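Dreria
Hand-held grippers and spare parts

Home > Grippers > Spare parts > Replacement yellow fingers

Replacement Yellow Fingers for the Dreria Hand-Held Gripper (set of 2)
In stock
Price: $48.00 per set
Fits: front plates made before and after the August change (see below)

If you've landed on this page, there's a fair chance you have a gripper that has started dropping things, and we're sorry about that. We've sold these fingers for a good while and were pretty happy with them, right up until the letters started coming in this summer. So before you put a set in your cart, please read on a little, as you may be owed one for free.

What went wrong with the first batch

The early fingers, the ones we now call the Cillberg batch after the shop that molded them, were a touch too soft at the root. On hard things like cups and boxes you would never notice. On thin cloth, though, the fingers could twist a hair under a firm squeeze, so the tips met at a slant and the fabric crept out sideways. Worse, a few of them cracked at the root after a long day of folding, and one customer had a tip snap off and fly across the room. No one was hurt, thank goodness, but a flying bit of plastic is a safety matter in our book and we treated it as one.

We checked 174 returned sets and found cracks in 3 of them. That may sound small, but it was plenty for us to stop shipping.
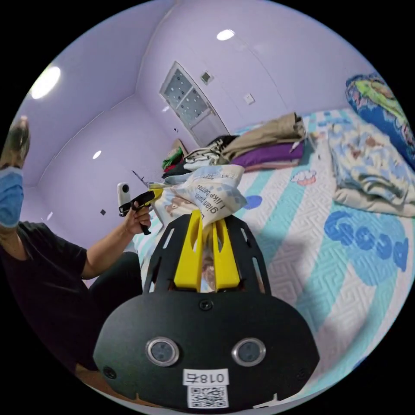
Written by the Dreria parts desk

Light cotton is the hard test for any finger, and a little printed pouch like the panda one is just the sort of thing we mean. The tips have to meet squarely, close to upright, and keep hold of a folded edge without you having to squeeze any harder than feels natural. Bedding and piles of clothes ask for the same thing over and over, so that's the work we had in mind when we went back to the drawing board.

What's changed

The new fingers are molded by Joly in a stiffer mix, with a thicker root and a rounder inside corner where the cracks used to begin. They're still yellow, and they still go into the same slotted frame, so you won't need a new one.

How to tell which fingers you have

Take them out and look at the root. New fingers have a small raised J on the inside face. If yours are plain, please stop using them, even if they seem perfectly fine, and write to us with your order number. We'll mail you a new set, and you don't have to send the old ones back.

Fitting

Switch off the gripper and open the jaws all the way. Swap one finger at a time, then close the jaws slowly and check that the tips line up. Keep your face back for the first few squeezes. If you use the Flirnik grip pads, peel them off and put on fresh ones.

Updated 3 October 2026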